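Budget for a small lab arm: hardware first or simulation first?
Forum > Planning and Purchasing > Arms and grippers
Started 2023-01-28

fernbank_tom
Posts: 5
I've been asked to put together an equipment plan for a small group at a training college. We want to teach and test simple kitchen tasks with one arm: picking things up, putting them on a plate, clearing a counter. The money has to be committed before the end of the financial year and anything unspent goes back.

The choice as I see it:
A Fernden arm with their own gripper, stand and controller. This takes nearly everything.
A cheaper second-hand arm from Trandis, plus a decent workstation with a good graphics card, and do most of the work in simulation.

I lean towards the first because it comes with a warranty and one phone number to ring. Has anyone bought either?
Tomás Keogh

mrs_overlock
We bought from Trandis in December. The arm was fine. The controller needed a new fan and the cable set was short, so put in a line for cables. Ours came to 780 with the spare emergency stop. Carriage was extra and they don't tell you until the invoice.

kettleworth
I would not buy second-hand for teaching. If a joint goes in the middle of term you have no lesson. Pay for the warranty.

gantry_pete
Disagree with kettleworth. A warranty means they take it away and you wait. We were without ours for two months on a full Fernden service plan. The students who had the simulator carried on working and the rest wrote essays.

fernbank_tom
Two months is worse than I expected. Was that a repair or a replacement?

gantry_pete
Repair. Wrist joint. They were polite about it.

kettleworth
One bad case. And a simulator doesn't teach anybody how to mount a gripper, level a stand or route a cable. Half of what goes wrong in our room is cables.

mrs_overlock
Can't argue with the cables.

b_lindqvist
Before you spend anything, write down the tasks and work out the reach. Most people buy the arm, then find the table is wrong for it. Benches are cheap but a stand made to fit is not. We paid 1,000 for a new stand and bolting down, and it was in no one's plan.

Simulation is good for this part. You can put a counter of your own size in front of the arm and try the positions before you order. I built a kitchen for ours over the holidays and used it to settle where the base should go. I'm on the Wavlow package but the free ones will do it.

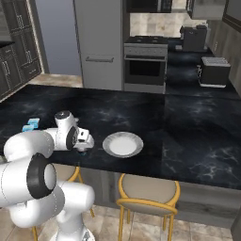
Arm at the island in my kitchen build, with the plate and two small blue blocks on the counter.

fernbank_tom
That helps a lot, thank you. Did you have to model the room yourself?

b_lindqvist
The room came mostly from a library. I changed the layout and put the arm in. For reach you don't need the room at all, a flat box at the right height does the same job. I wanted the kitchen for later work.

kettleworth
Looks very nice but a picture of a plate is not a plate. How did the grip compare on real ones?

b_lindqvist
I can't tell you yet. I only used it for reach and base position. I wouldn't trust grip figures from it without testing on the bench, and I'd keep money back for spare finger pads.

gantry_pete
Which is an argument for buying the cheaper arm and keeping the difference.

kettleworth
It's an argument for buying an arm that works.

sal_rowntree
Ask Phan for a quote as well. They hire by the term, and hire can come out of a different budget line at some colleges. Check with your finance office before you get keen. Ours said no to hire and yes to a lease, which looked like the same thing to me.

fernbank_tom
Right. Where I've got to: write the task list, do a reach check in a free simulator on the machine I already have, then get three quotes, Fernden, Trandis and Phan. Separate lines for stand, cables, carriage and finger pads. I'm still more inclined to buy new, but I'll ask Fernden in writing how long a wrist repair takes and whether they lend you one in the meantime.

mrs_overlock
Ask about the loan arm before you ask for the price.

gantry_pete
And get the lead time on the order too. If it has to be invoiced before year end, a long one will sink you whichever arm you pick.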